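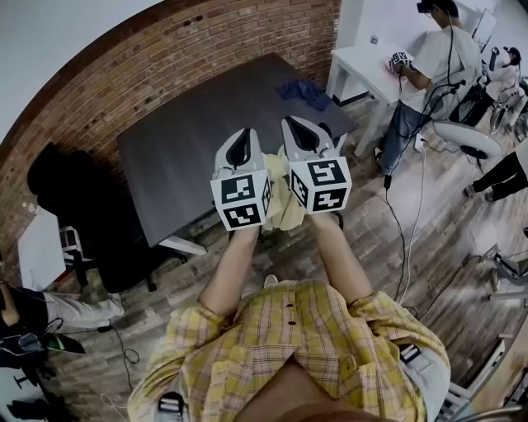 How a Song Gets Made (and Why It Takes So Many People!)

Hi! My name is Tsehay Wako, and I play the bass guitar in a band called Seromo. When I visit schools, kids always ask me the same thing: "How do you make a song?" I used to say, "Well, you sing into a microphone," and then everybody would look at me like I'd left out the good part. I had. So I'm going to tell you the whole thing, using one of our songs, which is called "Ambaye."

First, somebody has a tiny idea

Most songs start very small. "Ambaye" started when our singer, Zewditu Asfaw, was brushing her teeth and humming. She hummed the same five notes over and over, spat out her toothpaste, and sang them into her phone before she could forget them. That's it! Five notes and a minty mouth.

A little bit of tune like that is called a riff or a hook. A hook is the part that gets stuck in your head when you're trying to do your math homework. You probably know a hundred of them already. Think of a song you love, and whatever bit you hum first is probably the hook.

Next, the beat

A tune needs something to walk on, and that's the beat. Tap your foot while music is playing and you've found it. Musicians measure how fast a beat goes by figuring out how many taps would fit in one minute. Slow songs might have 60. Ours was going to be pretty fast, so our drummer, Hagos Assefa, tried it lots of different ways, and I got very tired of playing the same line while he made up his mind. (Sorry, Hagos. You did pick a good one.)

Try this at home: clap slowly and sing "Happy Birthday." Now clap twice as fast and sing it again. Same song, but it feels completely different, like it drank too much lemonade.

Then the words

The words in a song are called lyrics. Zewditu wrote 12 verses for "Ambaye" and we kept 2. Two! She was grumpy for a whole afternoon. But a song is short, and you have to save your favorite lines and let the others go. She keeps the leftover ones in a notebook, and one of them ended up in a different song a year later.

The part that comes back again and again is the chorus. The parts in between, where the story moves along, are the verses. Lots of songs also have a bridge, which comes near the end and sounds a bit different, so your ears wake up before the last chorus.

Off to the studio

A recording studio is a very quiet building full of very loud people. The one we use is called Zultley. It has thick walls and squishy foam, and there's a heavy door that goes "fwump" when it shuts. The foam is there to soak up echoes. If you've ever shouted in an empty gym, you know what an echo does to your voice!

The person in charge of the microphones and all the buttons is the recording engineer. Ours is Shamim Siddiqui, and she can hear a squeaky chair from two rooms away. She heard mine. I had to play standing up.

People are often surprised that we don't always play together when we record. Hagos did the drums first. Then I put on headphones, listened to his drums, and played my bass along with them. After that came the guitar, and Zewditu sang last. Each of those recordings is called a track. You can picture tracks like see-through sheets of paper with a drawing on each one. Stack them up and you get the whole picture.

Each time you try to play your part, it's called a take. If you mess up, you do another take. I messed up because I sneezed, and Shamim played the sneeze back to everyone at lunch.

Mixing it up

Once all the tracks were done, Shamim had to mix them. Mixing means deciding how loud each part should be. If the drums are too loud, you can't hear the words. If the singing is too loud, it sounds like somebody yelling over a radio in another room. She moved little sliders up and down for days. I brought her sandwiches.

After mixing comes mastering, which is the last polish. It helps the song sound good on big speakers and on tiny earbuds and in your uncle's car.

Playing it for real people

Our first time playing "Ambaye" at a concert was at a hall called Iveleck, on a Monday night in January. There were 300 people there and my knees were wobbling! Halfway through the second chorus I heard some of the crowd singing Zewditu's toothbrush tune back at us, and they'd only just learned it. I nearly forgot to keep playing.

Now you have a go

You don't need a studio. Hum something until you find a bit you like. Ask a grown-up if you can record it on a phone or tablet. Tap a beat on a cushion or a cereal box (cereal boxes sound great when they're half full). Make up two lines of words about anything at all, like your dog or your left shoe. Sing them, then hum your hook again at the end.

If you've got a friend who wants to join in, give them the cereal box.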